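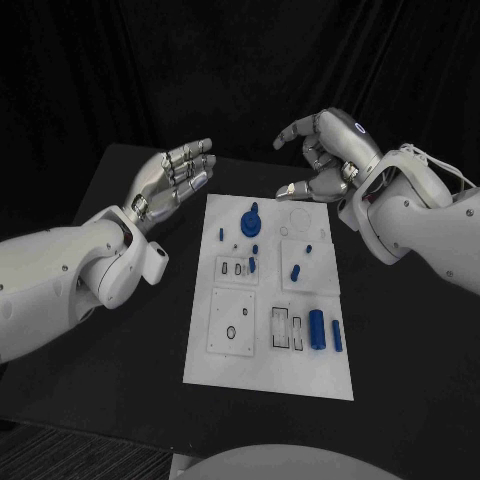
My 1000-piece winter

Search this site Go

So I finally finished the Tarkby harbor puzzle, all 1000 pieces of it! I started in December and the sky nearly did me in (so much gray). I sort by shape first, then color, and I leave the edges for later, which makes my sister crazy. Next up is a little 500-piece one with a lighthouse, and then I'm taking a break. Maybe.

2 comments

puzzlemoth: Edges later?? I could never!

grayskies: Did yours have all its pieces? Mine was short one in the boats.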